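Student Robotics Projects — Coursework and Clubs
Topic: Soft goods unit, hand-held gripper demonstrations — grading of the folding task

trelbridge_lab_office
Members of the forum are invited to comment on the proposed grading scheme for the soft goods unit. Under the present scheme, each student pair records 16 demonstrations with the hand-held grippers and submits them with a written log. A demonstration is accepted if the item ends in the position shown on the task card. Several instructors have asked that the way the item is grasped should also be graded. The proposal would assign 4 points to the grasp and leave the remainder of the scheme unchanged.

The red fabric item has given students the most difficulty. It has a lining and a printed interior, and the fabric does not keep one shape between attempts.
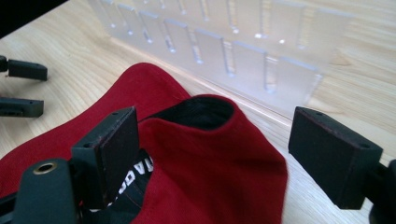
Students are expected to open the pads fully before the approach and to close them slowly. In the April group, many pairs closed too early and pushed the fabric along the table. These attempts were still accepted if the final position was correct, and the office would like to know whether members consider that acceptable.

Please reply in this topic so that all comments are kept together.

pleder_2
I do not support the change. The purpose of the unit is to produce recordings that can be used for training. A recording in which the fabric slides and is then recovered is useful, and students should not lose points for it. If we grade the grasp, the pairs will delete every attempt that does not look clean, and we will be left with a very narrow set.

Our section already deletes too much. One pair recorded 59 attempts in order to hand in the required number. Their log accounted for only a few of the others.

m_ardeleanu
I must disagree with pleder_2 in part. Recovery is useful when it is intended. Most of what I reviewed in April was a student squeezing the handle at the wrong moment and then dragging the item into place with one pad. The log entry in those cases usually read "completed" and nothing more. I would accept a slide if the log said where it happened and what the student did next.

I would also ask the office to state the starting position in the handbook. The current text says "open and clear of the item." In my section this was read in two ways. Some pairs began well above the table, and others began low down with the fabric already close to one pad. 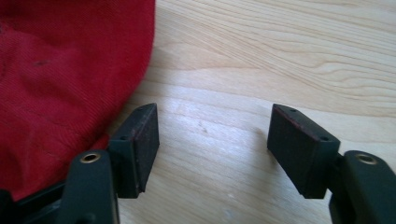 Both readings are reasonable, and the instructor should not have to decide between them after the work has been handed in. My preference is for the low start with a visible gap between the pads. It keeps the approach short and makes the recordings easier to compare. I can send the wording we used in Ardeleanu Hall if it would be of help.

piltbridge_tutor
We use the high start at Piltbridge and would not wish to change in the middle of a term. A low start hides the approach, and the approach is where our students make most of their errors. Could the handbook allow either, provided that each pair keeps to one choice for all recordings?

On the grading question, I support the 4 points. Students pay attention to what is graded.

m_ardeleanu
I have no objection to either start if it is written in the log.

pleder_2
Then let the points be given for the log entry. A pair that describes a poor grasp accurately should receive full credit. A pair that describes it as "completed" should not. I could support the proposal in that form.

trelbridge_lab_office
The office thanks members for their comments. The course lead has asked that the following statement be posted in full.

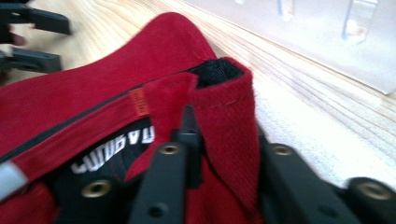
Aurelia Bălan
Course Lead, Student Robotics Program, Trelbridge
May 10, 2019

I have read the replies and discussed them with Cosmin Munteanu, who is responsible for the recordings once they leave the sections. We will adopt the 4 points, and they will be given for the description of the grasp in the log. The entry must state which part of the fabric was pinched, whether the item moved before the pads closed, and whether a second attempt was made within the same recording. An unsuccessful grasp that is properly described will receive full credit.

Either starting position may be used. Each pair must choose one and record it on page 13 of the handbook, where a line will be added for the purpose.

Attempts may no longer be deleted before review. Pairs who record more than the required number should mark the ones they wish to have graded and leave the others in the folder.

pleder_2
Does the rule on deletion apply to pairs who have already begun? Two of mine are more than halfway through and have kept only the marked attempts.

trelbridge_lab_office
It applies to recordings made after the date of the statement. Earlier work will be reviewed as it stands.

piltbridge_tutor
Noted. I would still ask that the word "pinched" be defined, as my students use it for any contact at all.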